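Three Cubes and a Square: Fullura Brings Back Hurkden Set at $31

Evcombe, Dec 11, 2023

Fullura is putting its Hurkden stacking set back on sale in time for the holidays, and the box has grown a good deal more ambitious than what's in it. Buyers get three wooden cubes in red, yellow and green, plus a deck of 52 activity cards. The price is $31. The company says the set builds "spatial confidence" in children and adults with 10 minutes of use a day.

The basic exercise is easy to describe. You mark out a black square on a table, put the red cube inside it, set the yellow one on top, and finish with green. The square is a little bigger than a cube, so there's a margin to judge by eye. Then you take the stack apart and do it again from a different starting arrangement.

The square isn't in the box. Fullura's instructions tell buyers to make their own with dark tape on a plain, light-colored surface. A company spokesperson said this "invites the user to take part in setting up the task." It also saves Fullura the cost of a printed mat, which the first version of the set had and this one doesn't. The price hasn't come down to match.

As for the evidence, there isn't much to look at. The leaflet mentions a trial in Evcombe in April but doesn't say how many people took part, what they were compared with, or who did the measuring. Asked for the results, Fullura sent a one-page summary with two charts. Neither chart had numbers on the vertical axis. The company said a longer write-up is "being prepared" and gave no date for it.

Stacking blocks is a perfectly good thing for a small child to do, and plenty of grown-ups find it pleasant too. That was true before anybody put a program around it. Whether these particular cubes do more than the ones already rolling around under the couch is the part Fullura would need to show, and the summary doesn't come close to showing it.

The cards don't help the case. A good number of them are the same stack with the colors swapped. With only three cubes there are six possible orders from bottom to top, so a deck this size has to find its variety somewhere else. Several cards ask the user to "pause and notice the green." One suggests stacking with your eyes closed, and doesn't say what to do about the cube you can't find afterward.

To be fair to the maker, the cubes themselves are nicely done. The sample set we handled at the Reuter Street showroom had edges smooth enough for small hands, and the colors are easy to tell apart from across a room. They sit flat and they stack straight. If the box said only that, there would be little to argue with.

Fullura says 2000 sets will go out in the first run, all of them through its own website. It wouldn't say whether the earlier version sold out or was pulled. Refunds are offered on unopened boxes only, an odd rule for something people are supposed to try every day before they notice a difference.
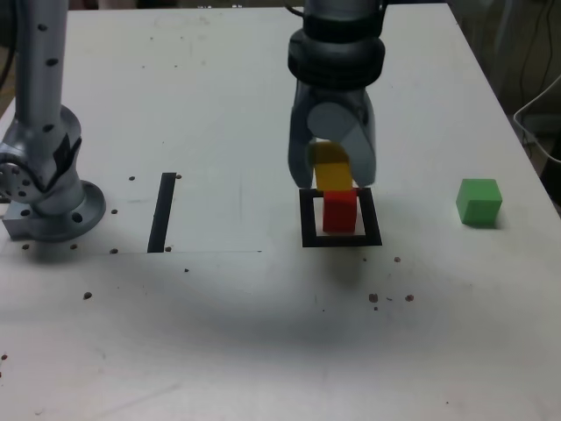

Yellow just above red, with green off to the side.
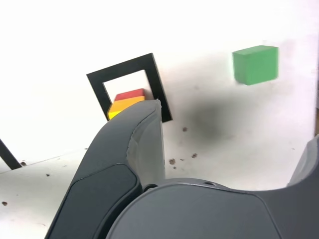
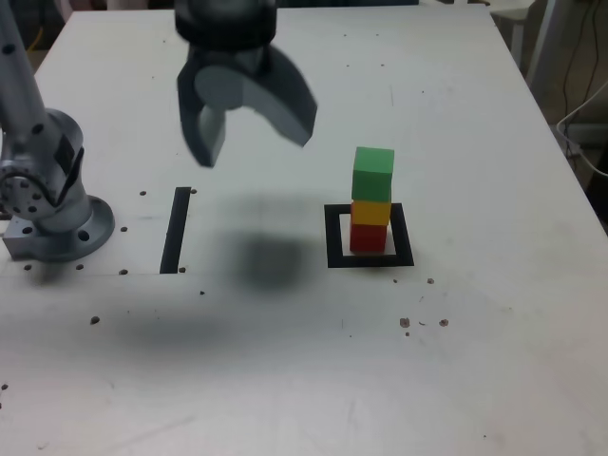
The full stack: red, then yellow, then green on top.
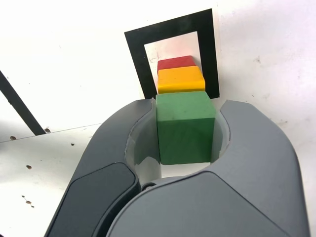 Can you do the exercises without buying the set?
Any three cubes of the same size will do, along with a strip of dark tape and a light-colored table. The cards are the only thing you'd miss, and the basic stack doesn't need them.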